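Flimis: datos de las cadenas de premios entre blogs de libros

Flimis es una colección de entradas de blog donde una persona acepta una nominación, responde las preguntas y nomina a otras. La versión actual contiene 1,496 entradas de 907 blogs, casi todos de lectura y reseñas. Cada fila tiene el título, el mes de publicación, el nombre del premio y la lista de blogs nominados.

Los textos fueron recogidos con Deratura, nuestro programa de descarga, entre enero y marzo. Los comentarios de los lectores no están incluidos.

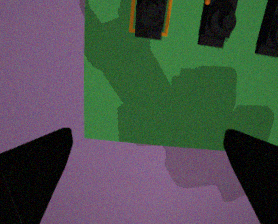
Texto: Poonam Agarwal — Revisión: Harsh Bhardwaj

Los enlaces entre blogs están en el archivo enlaces.csv y son 2,044. De ellos, 171 llevan a páginas que ya no existen; los dejamos con la marca "roto" en la columna estado. Si un blog cambió de nombre, usamos el nombre más reciente.

Problema conocido: algunas autoras juntan dos premios en una misma entrada, y la columna premio guarda solamente el primero.

Para pedir que se retire un blog, escriba a Harsh con la dirección de la entrada.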